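**Gillstead 74 Upholstery Foam: cut blocks, sheets and cubes**

Open-cell polyurethane foam for seating, bench pads, packing inserts and workshop use. Supplied by Runport from the Prosovville cutting room. Sold by the piece or by the full sheet. Covers, adhesives and wadding are listed separately.

## Grades

The 74 range is made in three grades. Grade is a measure of firmness and density together and should be chosen by use, then by thickness.

| Grade | Feel | Usual use |
|---|---|---|
| 74/S | Soft | Back cushions, headboards, light packing |
| 74/M | Medium | Seat cushions, window seats, caravan bunks |
| 74/F | Firm | Bench pads, kneelers, tool drawer inserts |

A thin pad needs a firmer grade than a thick one. Soft foam under a seated adult will compress fully at 40 mm and the board beneath will be felt. For a hard bench with a pad of that depth, order 74/F. For a seat cushion on webbing or springs, 74/M is the normal choice. 74/S is not suitable for seats at any thickness.

## Sizes and tolerances

Full sheets are 1830 mm × 873 mm. Standard thicknesses are 25, 40, 50, 75 and 100 mm. Other thicknesses can be split from block to order, with a longer lead time.

Straight cuts are held to 2 mm on length and width up to 1000 mm. Beyond that length the foam moves under its own weight on the table and the tolerance doubles. Thickness is held to 2 mm across the sheet. Angled cuts, such as a sloped bunk edge, are made from a paper template or a dimensioned drawing. Mark the top face on the template. Templates are not returned unless this is asked for on the order.

Cushions that will be covered should be cut slightly larger than the finished cover. An allowance of 10 mm on length and width suits most woven fabrics. Vinyl and leathercloth have less give and need 5 mm. No allowance is normally made on thickness, as the wadding wrap takes up the slack. Runport cuts to the figures on the order and does not add an allowance.

## Colour

Colour marks the production run and has no bearing on grade. The same grade may arrive in white, grey, green or blue. Foam darkens or yellows in daylight, starting at the outer skin, and exposed faces will change within weeks near a window. The change does not affect firmness in the short term. Foam left uncovered in strong light for a full season will start to shed dust from the surface and should be replaced.

If a job needs all pieces in one colour, state this in the notes field. The order will then be cut from a single run and may wait for stock.

## Cutting at home

Sheets up to 50 mm can be cut with a long snap-off blade fully extended. Draw the blade towards you in several light passes along a steel rule. Do not press the rule into the foam, or the cut face will come out curved when the foam springs back. Thicker pieces are best cut with an electric carving knife held upright. Mark both faces and check the lower line as you go.

Hot wire cutters must not be used on this product. They are made for polystyrene. Polyurethane gives off harmful fumes when heated.

## Joining

Use a water-based or spray contact adhesive sold for foam. Apply to both faces, leave until tacky and press together. The bond grabs at once and cannot be slid into place, so line up one edge first. Keep glue 10 mm back from any edge that will be sat on. A glued seam dries harder than the foam and will be felt through thin fabric.

Solvent glues for hard plastics will dissolve the cell walls and should not be used.

## Small cubes and offcuts

Cubes are cut from sheet ends in 40, 50 and 75 mm sizes and packed in mixed bags. They are used as corner packing, spacers, stamp printing blocks and soft play filling. Faces are knife-cut and left as they come off the blade. Small pale marks on a face are accepted. Cubes with tears or missing corners are removed at packing.

Bags are sold by weight and the mix of sizes is not fixed. Single-size bags of 50 mm are available at a higher rate. Colours follow whatever is on the table and cannot be picked.
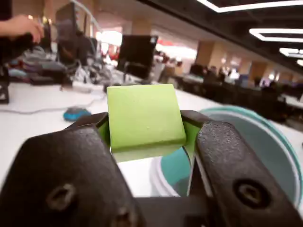
Salma Kettani writes that the 50 mm bag was bought for packing drawers in a sewing room, and that a few cubes measured a little over size on one side. She asks whether they can be trimmed without leaving a ragged face. They can, with a new blade. Put the cube between two flat boards, squeeze lightly until it stops rocking, and cut flush with the boards. A blunt blade drags the cells and leaves the rough finish she describes. She adds that the firm grade held its shape under a sewing machine better than the medium, and would like it offered in single-size bags. Firm single-size bags will be added to the list in August.

## Fire and safety

All three grades are combustion modified and are labelled for domestic furniture. The label is fixed to the sheet, not to cut pieces. Ask for a copy with the order if the finished item will be sold. Keep foam away from heaters and naked flames, both in storage and in use. Cubes are not suitable for children under three.

## Care and storage

- Store flat. Do not stand sheets on edge for more than a few days.
- Keep dry. Wet foam should be pressed between towels and aired, never wrung.
- Vacuum-packed pieces should be opened within four weeks and left overnight to recover.
- Do not machine wash or dry clean.

## Ordering

Give length, width, thickness and grade, in that order, in millimetres. For shaped pieces, attach the drawing or post the template to the Prosovville address with the order number written on it. Orders placed before 11 am are put on the same day's cutting list. Full sheets are sent rolled. Hajji wadding in matching widths can be cut and sent in the same parcel.

Cut pieces cannot be returned unless they are outside tolerance. Unopened bags of cubes can.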